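Lista de distribución: Operaciones de manipulación – Proyecto Stirklow
Asunto: Re: Parada de protección del brazo durante el apilado de cuencos
Fecha: 23/11/23

Estimados miembros de la lista:

En respuesta a la consulta que se reproduce al final, la coordinación técnica de Rarden comunica el estado del expediente abierto por las paradas de protección registradas en la mesa de tela verde. En una serie de 15 ciclos, el controlador interrumpió 2 de ellos por exceso de par en la muñeca. No hubo daños personales ni materiales.

La tarea consiste en agrupar vasos y cuencos de plástico y formar una pila de cuencos de distinto diámetro. El material es el habitual de las pruebas de Ornavance.
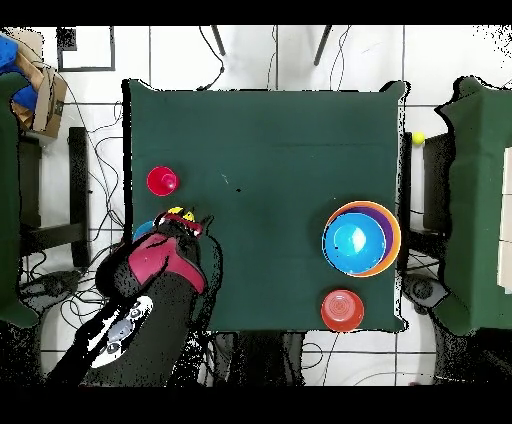
Pinza sobre el tapete, junto al vaso rojo; a la derecha, la pila de cuencos.

El registro sitúa ambas paradas en la fase de aproximación a una pieza próxima al borde de la mesa. En esa zona el brazo trabaja muy plegado y la muñeca dispone de poco margen. El límite de par configurado no distinguía entre el contacto con el plástico y el contacto con el tablero, de modo que un descenso excesivo se detectaba tarde.
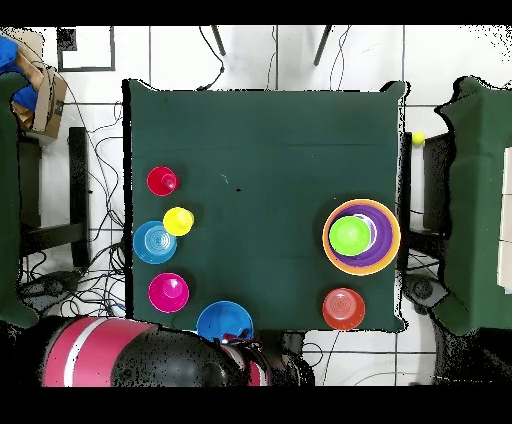

1. Medidas provisionales

Hasta nuevo aviso, la velocidad de descenso queda reducida y el ciclo se detendrá ante cualquier contacto no previsto. El rearme se efectuará únicamente desde el panel y con la zona despejada. Queda prohibido retirar a mano una pieza retenida en la pinza mientras el brazo conserve potencia – también cuando el programa figure en pausa.

2. Agarre por el borde

Los cuencos hondos requieren que un dedo descienda por el interior y otro por el exterior. Un error lateral pequeño hace que el dedo apoye sobre el canto y transmita la carga a la muñeca. Se solicita a los operadores que anoten, en cada parada, el color de la pieza y la posición de los dos dedos.

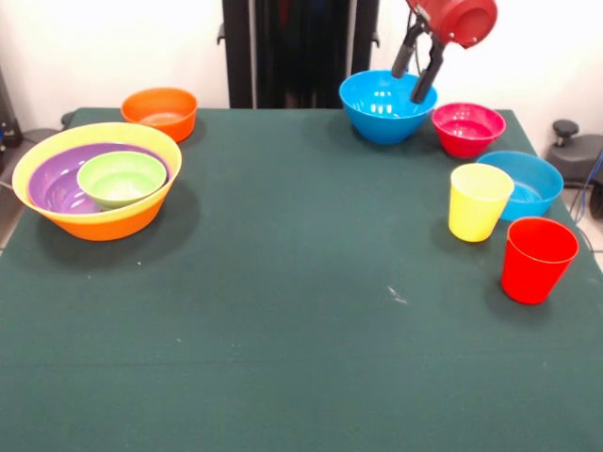 Dedos de la pinza a la altura del borde del cuenco azul.

3. Revisión pendiente

Dalsgaard ha recibido los registros de par y comprobará la calibración de la muñeca. El expediente permanecerá abierto hasta enero. Entretanto, las piezas se repartirán dejando espacio para la pinza, y se evitará que el antebrazo pase a baja altura sobre platos y cuencos ya colocados.

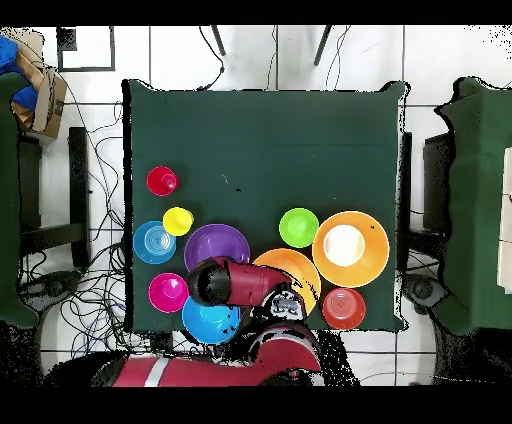

Ornavance: conforme con las medidas, aunque solicitamos que la reducción de velocidad se aplique también a la retirada. En nuestra instalación, una de las paradas se produjo al subir, con la pieza todavía sujeta.

La coordinación acepta la petición y la incorpora al apartado 1.

Atentamente,
Coordinación técnica, Rarden

– – – Mensaje original – – –
> Estimados colegas:
> Hemos tenido conocimiento de varias paradas de protección en la
> tarea de apilado. Rogamos se nos indique si el fallo se atribuye
> al programa o a la muñeca, y si procede suspender las sesiones
> previstas en nuestro centro. Agradeceríamos asimismo conocer el
> procedimiento de rearme vigente.
> Un cordial saludo,
> Área de seguridad, Stirklow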